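Ketitix rig guide
Section 4: PC parts task, bench set-up and recording
Previous: Section 3, Arm homing | Next: Section 5, Training runs

Read section 3 first. Arms homed, e-stop checked, Ketitix open on the bench machine. This section covers laying out the tower and the parts tray, checking views, recording, and the evaluation routine for the Verham method. Updated November, replaces the old wiki page. 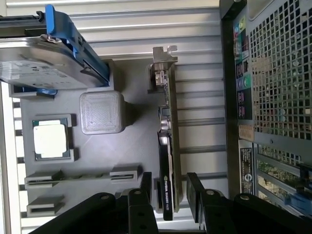
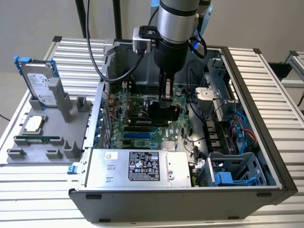
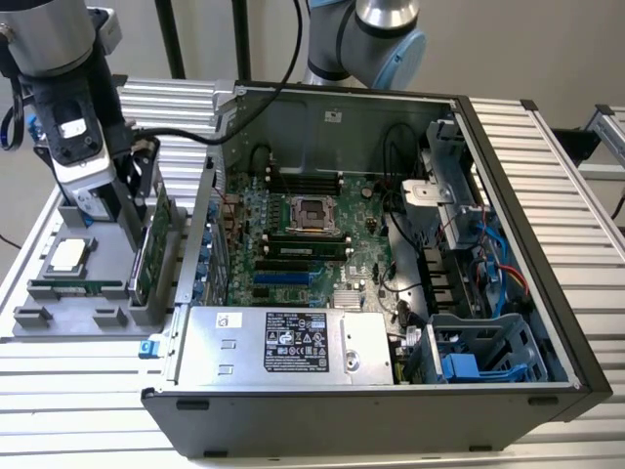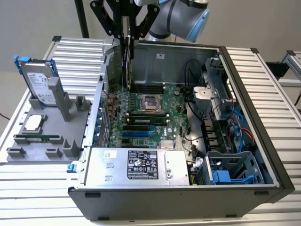 Fig. 4.1 PC parts task. First view: wrist camera, gripper open either side of the graphics card on the parts tray. Other three: fixed camera views, tower on its side with the panel off, tray to its left.

4.1 What gets recorded

One episode = one part, from tray to slot. Parts are the graphics card, the memory module, the processor and the hard drive in its blue rails. Never mix two parts in one episode, the splitter can't cope.

Verham works in two stages. Stage one is the approach, driven from the fixed views. Stage two is the last bit of travel into the slot, driven from the wrist view plus wrist force. The handover between them is marked by the operator with the foot pedal while recording. Get the pedal right and most of the rest follows.

The older Deschamps baseline uses one stage for everything and ignores the pedal. Record the pedal anyway. Same episodes train both.

4.2 Laying out the bench

1. Slats clear. Check underneath the tower for dropped screws.
2. Tower on its side, open side up, rear panel towards the tray. Side panel off and stored on the shelf, not leaned on the table.
3. Push the tower against the stops. It should not rock. If it rocks, a foot is sitting in a gap between slats. Shift it along and try again.
4. Tray to the left of the tower. Leave a finger's width between them.
5. Tuck loose wires back towards the drive cage. They creep over the slots during a session, so check again after every break.
6. Load the tray. Processor flat in its square pocket, metal side up. Memory module in the long holder. Graphics card upright. Hard drive upright at the back if it's on today's list, otherwise leave it out.
7. Socket lever open if you are recording processor episodes.

CAUTION: Mains lead out of the tower before anyone reaches in. The power supply stays in the case as an obstacle only. It is never switched on at this bench.

CAUTION: Bare socket pins. Do not rest fingers, tools or the gripper on them. Bent pins = board swap = session over.

Note: the Haltier site has the tray pinned to the slats. Ours isn't. If you have come over from Haltier, don't assume the tray is where you left it. Run 4.3 every time.

4.3 Checking the views

1. Ketitix > Views > Live. All tiles should be moving. A frozen tile looks fine until you wave at it, so wave at it.
2. Fixed views: whole of the board inside the picture, and the tray as well.
3. Drive the wrist over the tray. Both fingertips must show at the bottom of the wrist view. If only one shows the mount has slipped. Stop, go to 3.6.
4. Hover over the graphics card, gripper open. Card should sit between the two fingers, and you should be able to make out the label on the shroud. Blurry label: refocus and lock.
5. Views > Save reference. Ketitix overlays this on the next session so you can see if anything has moved.

Note: lights. Blinds down, overhead on. Afternoon sun on the bare metal wrecks the wrist view after 15:00.

4.4 Recording

1. Pick the part from the list. Type nothing in the part feild, use the list.
2. Start. Wait for the tone.
3. Approach the part from above, open gripper. Close, lift straight up, pause for a beat.
4. Carry over the tower wall. Clear it properly. Don't skim.
5. Line up with the slot. Pedal down once, when the part is over the slot and before contact.
6. Insert. Slow. Let the force reading settle between pushes.
7. Release, retreat straight up. Stop.
8. Tag it: good, retry, bad. Retry means it went in but took more than one go. Keep retries, they are useful for stage two.
9. Take the part out by hand and put it back in the tray. Arms in hold first, always.

Graphics card: hold it vertical all the way. Bracket end lines up with the rear panel. If the bracket catches on the panel edge back off upwards, never sideways. Memory: latches open before you start. Check both ends. Processor: place only, no pushing. Lever is done by hand after the stop.

CAUTION: two arms reach this bench. The one you are not driving gets parked and locked out in Ketitix before you press Start. A parked arm in view is OK as long as it stays put for the whole session. Moving it halfway through isn't, so bin the episodes either side.

CAUTION: cable loops. Watch the black cable at the wrist when you rotate near the rear wall. It can hook on the case edge.

4.5 Splitting and filtering

Run split after each session, filter once a week or so. Filter drops anything with no pedal mark, more than one pedal mark, a force spike over the limit, or a missing view.

For the current dataset we recorded over 1,600 episodes. Filter left 1,000 for training. Most of the losses were pedal errors, and most of those were pedal pressed after contact. Second biggest was the wires drifting over the slots, see step 5 in 4.2. We didn't try to rescue any of them by hand, takes too long and the marks end up inconsistent.

If your keep rate is much worse than this, don't record more. Go back and look at your pedal marks in the timeline.

4.6 Evaluation routine

1. Load the checkpoint. Write its name on the sheet, the full name.
2. 20 trials per part. No practice ones, no throwing out the first.
3. Nudge the tray between trials, using the offsets card taped inside the cupboard door. Same offsets for Verham and for Deschamps.
4. Count it as a success only if the part is fully seated and the gripper has let go. Check seating with a finger, arms in hold.
5. Any hand on the e-stop is a fail. Doesn't matter if you think it would have made it.
6. Save the wrist view for all fails, it's the one you want when looking for the cause.

Reference result to check your set-up against: Verham on the graphics card, 17 out of 20. The three fails were all the bracket catching on the rear panel, none in the slot itself. If yours fail in the slot somthing is off with the force zero, see 3.4. Memory figures are being rerun because the latches had worn on the old board. Don't quote the earlier ones.

Stage two off (Settings > Verham > Approach only) is handy for debugging. The arm stops above the slot and waits. If it stops in the wrong place the problem is in the fixed views and there's no point touching the wrist model.

4.7 Shutting down

1. Arms to park, then hold.
2. Parts back in the tray. Processor goes in its plastic shell overnight.
3. Socket lever closed, cover on.
4. Ketitix > Close session. Wait for the copy to finish before you turn the bench machine off.
5. Sheet in the folder. Note anything moved, bent or swapped.

Swapped boards: new board needs a new reference (4.3 step 5) and a fresh line in the parts log. Old episodes stay valid.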